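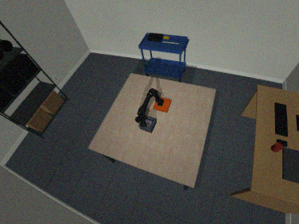
Goltar a dos jugadores: ¿merece la pena o espero a juntar grupo?

11 feb 2020 · 9 respuestas · Compartido 19 veces

pezdeplomo
¡Buenas! Por fin me he hecho con Goltar, segunda mano, 50 euros y con las cartas ya enfundadas (las 418, que se dice pronto, le debo un café a ese hombre). Llevo dos noches leyendo el reglamento como quien lee una novela y estoy entusiasmado: el mercado de lana, los peajes, que los ríos se hielen y de repente tu ruta buena sea la de al lado... Mi duda es que en casa somos dos y casi todo lo que leo habla de partidas a cuatro. ¿Lo estreno con mi pareja o espero a mayo, que vienen mis primos?

tejadoazul
¡Estrénalo ya! Nosotros somos dos y es el juego que más ha visto mesa en esta casa con diferencia. A dos se vuelve más tenso, sabes perfectamente quién te ha subido el peaje y además puedes planear los inviernos con cierta cabeza. La primera partida jugadla abierta, enseñando las manos y comentando todo, y al día siguiente ya os tiráis los trastos.

Marmota_77
Pues yo voy a discrepar, y mira que el juego me encanta. A dos el mercado se queda muerto. Si tú vendes lana y el otro vende sal, el precio no se mueve en toda la tarde y la mitad de las cartas de gremio no sirven de nada. Lo bonito de Goltar es que tres personas quieran pasar por el mismo puente a la vez.

tejadoazul
Marmota, ¿juegas con la regla de los mercaderes neutrales? Página 19 del manual, en el recuadro gris. Cada primavera sacas dos cartas del mazo de gremios y esas mercancías bajan un escalón. Con eso el precio baila muchísimo y ya no te puedes acomodar en la lana.

Marmota_77
La he probado dos veces y me parece un parche. Que una carta al azar me hunda la sal no es lo mismo que me la hunda mi cuñado mirándome a los ojos. Pero reconozco que mejor con ella que sin ella, eso sí.

laventera
Me meto porque es mi juego favorito de siempre y no me puedo callar :) Para dos yo os diría Cusgate, la expansión pequeña. Trae un mapa por la otra cara, mucho más estrecho, con un único paso de montaña, y ahí las tortas están garantizadas aunque seáis dos gatos. ¡Y el arte del puerto nevado es una preciosidad! La tengo puesta como fondo de pantalla desde hace un año.
Lo malo es que está descatalogada. Kudo prometió reimpresión y ahí seguimos.

pezdeplomo
¡Qué ganas me estáis dando! He visto una Cusgate en Reltmont pero piden una barbaridad y encima dicen "esquinas tocadas". ¿Las esquinas del mapa o de la caja? Porque si es la caja me da igual.

laventera
Pregunta siempre. Yo compré ahí una con "esquinas tocadas" y el tablero no cerraba plano, hacía barriguita justo en el paso y los carros se resbalaban. Lo arreglé con un par de enciclopedias encima durante una semana, pero menudo susto.

DadosYDudas
Un apunte sobre la duración, que en la caja pone dos horas y es mentira podrida. Nuestra primera a cuatro fueron 255 minutos, cronometrados, con una pausa para cenar tortilla. A dos baja muchísimo, en una tarde te da para jugar y para discutir luego la puntuación. Solo por eso yo también digo que lo estrenes en pareja: cuando lleguen los primos alguien tiene que saberse las reglas o el invierno se os hace eterno.
Otra cosa, ojo con la errata de la carta "Aduanero viejo". El texto dice "por cada carro" y debería decir "por cada carro cargado". Cambia una barbaridad.

Marmota_77
¿Eso es errata? ¡Llevo años arruinando a la gente con el aduanero!

DadosYDudas
Errata oficial, está en la segunda edición ya corregida. Pide perdón a quien corresponda.

pezdeplomo
Vuelvo con crónica. Anoche cayó la primera, a dos y con los mercaderes neutrales. ¡Qué maravilla! Perdí por goleada porque me empeñé en abrir la ruta del norte y se me heló el río dos inviernos seguidos, con los carros llenos de sal al otro lado. A mi pareja le ha gustado tanto que ha sido ella la que ha dejado el tablero montado para repetir. Entiendo lo que dice Marmota del mercado, hubo un rato a mitad de partida en que la lana no se movía, pero nos lo pasamos de miedo igual. En mayo probamos a cuatro y os cuento. Y sigo buscando Cusgate, si alguien se cansa de la suya que me escriba por privado.

Este sitio utiliza cookies propias y de terceros. Si continúas navegando, aceptas su uso.

Contacto · Normas del foro · Volver arriba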